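Tips for looking after older material in your quarters

If you live in a service house or flat put up before the 1990s, parts of it may contain asbestos cement, lead paint or both. These notes cover ordinary household jobs at Rernstead and Durnomer. They do not replace the survey for your building, which you can ask to see at the housing office.

Before you drill

Look up your address in the survey first. If the room is marked "presumed", treat it as a yes. Do not drill, sand or scrape. For pictures and mirrors, use adhesive hooks on sound paint. The ordinary ones hold 900 g, and two side by side will manage most frames.

Cleaning

Wipe painted walls and ceilings with a damp cloth and a little washing-up liquid. Don't use wire wool or a scouring pad on textured coatings. Dry brushing is no good either. If a bit has flaked off, leave it where it is, keep children and pets out and ring the office.

Old floor tiles can be mopped as normal. Don't use a floor polisher with an abrasive pad on them, and don't lift a loose one to see what is underneath.
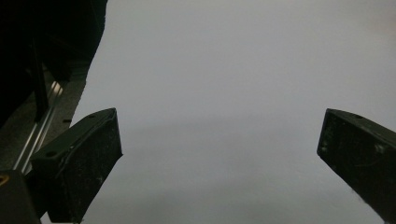

A plain pale grey surface.

Garages and sheds

Corrugated roofs on the older garages should be left alone, moss included. Pressure washing is not allowed. Clear the gutters by hand from a ladder, wearing gloves, with the debris wetted first from a watering can. Allow 20 minutes for a single garage.

Painting

You may paint over sound paint without asking, as long as you don't rub it down. Wash it, let it dry overnight and use a water-based primer. Blocks 1 to 6 at Durnomer had their window frames stripped and repainted in April, so the lead advice no longer applies to those frames. It still applies to the doors.

Moving out

Fill nothing. Holes left by earlier tenants are recorded at the inspection and you won't be charged for them. Take down your own hooks by warming the adhesive with a hairdryer.

Questions go to Svetozár Lukáč at the Uniyal housing office, extension 1774. Please have your block and door number ready.

Last updated 28 May 2021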